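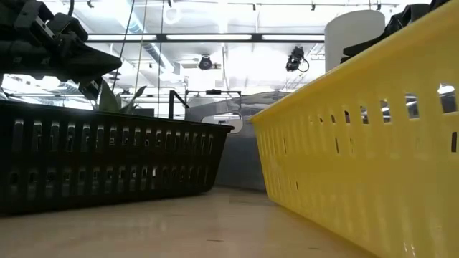
Slotted baskets: sort by colour or by size?

drunden_stores
Tidying the small parts baskets, black and yellow, all slotted plastic. I want one rule for stacking them. My proposal is colour first, size second. Shelf depth is the limit here, as the uprights take up 3 cm each side.

Darius Siliņa
Size first. Mixed sizes in one stack jam at the rim, and you end up prising them apart. Colour can go on the label.

borncombe_bench
Disagree. Yellow is for goods in and black is for picked stock at our place, and people read the colour long before they read a label. 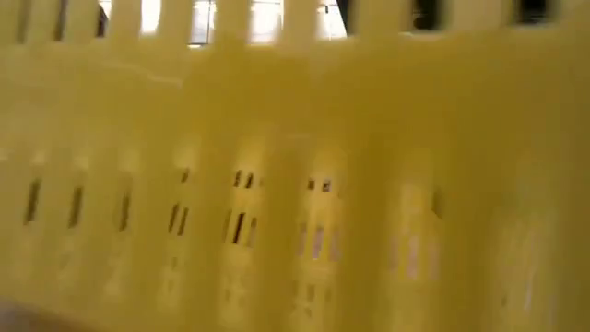
Yellow basket wall, close up. Slots along the top, plain band below.

Darius Siliņa
That plain band is where I would put the label. Paper tags tied through the slots tear off by January.

plisach
Will a basket like this hold M3 screws?
Only in a bag or with a liner, as loose small fixings find their way out through the side slots.

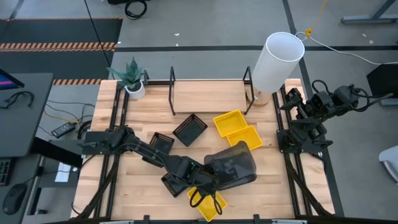 drunden_stores
Noted on liners. Petrauskas quoted me for 400, and I need up to 211 at most, so I will cut card instead.

borncombe_bench
Card sags. Use thin plastic sheet — it wipes clean as well. As for stacking, empty each basket fully before it goes on the pile 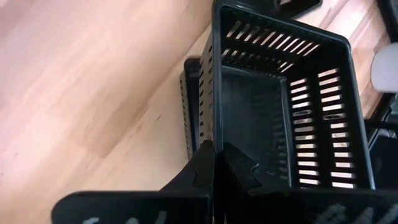 and check the corners, where washers collect. I still say colour first.

Darius Siliņa
Then keep 2 stacks per colour, split by size. I can live with that.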